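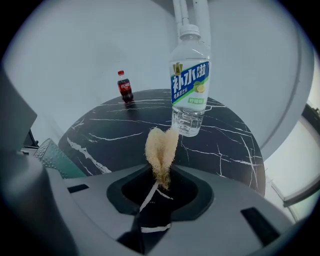 Betreff: Re: Runder Tisch, schwarz — und was draufsteht
Datum: Do., 19. September
An: Wohnen-und-Werkeln-Liste

Hallo zusammen,

so viele Antworten auf meine Tischfrage, ich freue mich riesig! Der Reihe nach, und zuerst das, was am Dienstagabend aus Zutberg kam:

> Hallo Liste,
> ich verfolge das mit dem Marmortisch seit Juni und bin neidisch.
> Drei Fragen dazu:
> Sieht man auf der schwarzen Platte nicht jeden Fingerabdruck?
> Bei uns war so eine nach zwei Tagen stumpf, und wir haben
> dann mit Glasreiniger alles noch schlimmer gemacht.
> Und was stellst du drauf? Auf so einem unruhigen Muster
> verschwindet doch alles. Wir hatten Blumen, das ging gar nicht.
> Ach ja, und wie groß ist das Ding eigentlich?
> Grüße aus Zutberg

Fingerabdrücke: ja, sieht man. Gegen das Licht sogar ziemlich gut. Ich wische mit lauwarmem Wasser und einem Tropfen Spülmittel, dann mit einem trockenen Baumwolltuch nach, immer in Richtung der Adern (ob das mit der Richtung wirklich etwas bringt, weiß ich nicht, aber es macht mir Spaß). Glasreiniger habe ich nie probiert und lasse es nach deinem Bericht auch bleiben. Die Platte hat 88 cm Durchmesser und kam von Belar, gebraucht, über die Kleinanzeigen in Drendberg. Ich habe sie allein die Treppe hochgerollt, bitte nicht nachmachen.

Zum Muster. Ich liebe es! Die weißen Adern laufen schräg über das Schwarz, manche haarfein und zackig, andere richtig breit und hell, und je nachdem, wo man sitzt, hat man einen anderen Tisch vor sich. Dass darauf alles verschwindet, kann ich nicht bestätigen, es kommt nur auf die Farben an. Rot ist großartig. Die kleine Cola mit rotem Deckel und rotem Etikett leuchtet auf dem Schwarz wie eine Signallampe. Blau-Weiß geht auch gut, da nehmen die Etiketten das Weiß der Adern auf. Und dann der Luffaschwamm: hell, fast beige, ganz faserig, oben aufgefächert, beinahe herzförmig. Neben so einer glatten, glänzenden Fläche ist das ein Gegensatz, an dem ich mich gar nicht sattsehen kann. Ich hätte nie gedacht, dass mich ein Schwamm einmal so begeistert.

Bei durchsichtigen Sachen gebe ich dir halb recht. Glatte Gläser gehen auf dem Muster unter, aber alles mit Struktur fängt das Licht. Mein Favorit ist der klare Becher mit den kleinen Noppen, der bekommt einen Hauch Mintgrün, wenn Licht hindurchfällt.
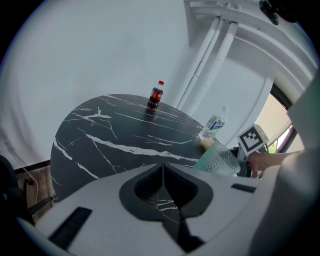 Rundbrief Nr. 21

Noch ein paar Kleinigkeiten, die in den anderen Mails gefragt wurden:

Untersetzer nehme ich bei kalten Getränken immer. Filz hat bei mir gefusselt, Kork ist prima.

Kratzer: bisher einer, ganz am Rand, selbst verschuldet beim Rollen. Zwischen den Adern finde ich ihn nur, wenn ich ihn suche.

Pflegemittel: Zwei von euch haben mir die Politur von Malhotra empfohlen. Eine Flasche mit 400 ml steht jetzt im Schrank, getestet ist noch nichts. Ich fange auf der Unterseite an und berichte dann — falls jemand schon weiß, ob die auf Hochglanz Schlieren macht, bitte schnell melden.

Rund oder eckig: rund, immer wieder rund! Man kommt von jeder Seite an alles heran und es gibt keine Ecke, an der man sich die Hüfte stößt.

Wer seinen eigenen Tisch zeigen mag, bitte hier an die Liste. Besonders neugierig bin ich auf helle Platten mit dunklen Adern. Funktioniert Rot da genauso gut?

Viele Grüße aus Drendberg

PS: Die Filzgleiter für die Tischfüße sind noch da, 3 Bögen. Porto übernehme ich.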